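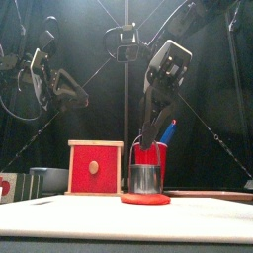

Two-arm bench with cup, can and marker. The equipment planner will be asked to pay for all of it.

Equipment Planner, Robotics (part-time, 30 hours a week)
Muvenura, Alvarado site
Posted 2022-08-07

Muvenura builds and tests two-arm robot benches for handling small household things. We are good at arms. We are less good at knowing what we own, what it cost, and when the replacement should have been ordered. We would like to hire someone who finds this upsetting.

The job

You will own the equipment budget for the Alvarado site, from the arms down to the cups. The arms are easy, in a way. They arrive on a pallet with a quote, a lead time and a salesperson who remembers your birthday. The small stuff is where the money goes to hide. Our parts list has 1,288 lines, and 110 of them say "misc."

You will:
- Turn the parts list into something a stranger could order from
- Write the purchase plan for the next bench, due in March
- Get quotes, compare them, and read the page about shipping
- Decide with the engineers which spares we keep on the shelf and which we merely hope about
- Run the move of our purchasing records into Drastalik, our new inventory system, which everyone agreed to and two people have logged into
- Say no to things, in writing, with a reason

A fair amount of the work happens standing next to a bench and asking what each thing is for. Gripper fingers are a line item. So are cables, mounting plates, cutting boards and plastic knives.
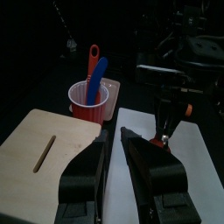 Every one of those needs a supplier, a price and a second supplier for when the first one changes the color without telling anyone. A cup that is a little wider than the last cup is a new cup as far as the test plan is concerned, and the engineers will come to you about it, usually at lunch.

You should have

Experience buying equipment for a lab, a shop floor, a school, a kitchen or anywhere else that things wear out. You should be comfortable in a spreadsheet and able to explain a depreciation schedule without making it worse. You don't need to program a robot. You do need to be able to ask an engineer "do we need two?" and wait through the silence.

Useful but not required: some time around automation gear, a working knowledge of import paperwork, or having closed out a project budget that came in under. If it was the last one, please bring proof, as we'd like to see what that looks like.

What we offer

Pay on our Plivine scale, grade 4, with the full table sent to anyone we interview. Paid vacation is 20 days. You get a desk with a door, and a purchasing card with a limit that you will be setting yourself, so go easy.

To apply

Send a resume and one page on a purchase you regret: what it was, what it cost, and what you'd do now. Work purchases preferred, though we'll read about the boat. Mail it to the Muvenura hiring desk at the Alvarado site, marked "Equipment Planner." We reply to everyone. Interviews are in person and include a short walk past the benches.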